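Opinion > Home Life > Machines and Us

The Robot Will Not Be Doing My Dishes This Year

By Dilwyn Watkins

6 min read

My mother-in-law called me in November to ask whether she should hold off on replacing her dishwasher, seeing as the robots were coming. She had watched a video, and in the video a machine folded a towel, and she figured that if it could manage a towel then it could surely manage a plate by spring. I told her to buy the dishwasher. I have felt a little bad about it ever since, so let me try to give her the longer answer she deserved (she will read this, she reads all of them).

I repaired commercial kitchen equipment for most of my working life, and I like machines a great deal. The slicer at the old Drarninow bakery ran nearly 700 loaves a morning and never once complained about its knees. But every loaf came to it the same way, end first, on a belt, and if one came sideways, somebody's phone rang, and it was usually mine.

A home is nothing but loaves coming sideways! There's a sock in the colander. The cup you want is behind two other cups, one of them full. People who are forever losing patience with these robots forget how much of a chore is simply getting hold of the thing, gently enough not to crush it and firmly enough to keep it, with your own fingers blocking half your view. 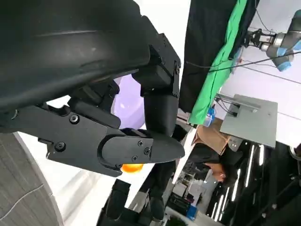 Can a robot do the household chores yet?

It can do pieces of them, slowly and with a person close by, but it can't be left alone with an ordinary kitchen.

I don't say that to be sour. My friend Ladan Hashemi runs the packing floor at Nurneck, and she tells me the gap between a good day and a bad day there comes down to whether the boxes arrive square. Give a machine square boxes and it will work through lunch. She would take another one tomorrow. She would also never let it near the returns table, where things come back in grocery bags with the tape still on.

So I would ask the folks building these hands to keep at the small, dull stuff for as long as it takes, and to show us the dropped ones along with the rest. I'd pay $2,575 for a machine that could empty my dishwasher and put the lids with the right bowls. I'd even forgive it a chipped mug now and then, having chipped a good many myself. Until then I'll be at the sink after supper with the radio going, and my mother-in-law will be getting her delivery between 2 and 5.

2 comments

Kaede Hamada
The lids with the right bowls?? My husband has had twenty years to learn that one.

Karim Ouazzani
I worked returns for a while and she's right about the tape. Tell your mother-in-law to get the one with the third rack.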